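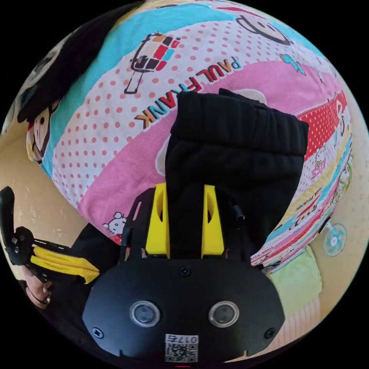 Getting lint off dark clothes

Wash black pants inside out, in cold water, with nothing fluffy. One new towel will undo 27 minutes of brushing.

Tissues: check the pockets. Check them again. If one got through anyway, let everything dry before you pick at it, or you'll just be making paste.

Sticky rollers work fine until the last sheet, which won't come off the tube. A damp rubber glove does the same job. Stroke one way only.

Clean the dryer screen every load. Yes, that one too.

Filed under Laundry, 8 comments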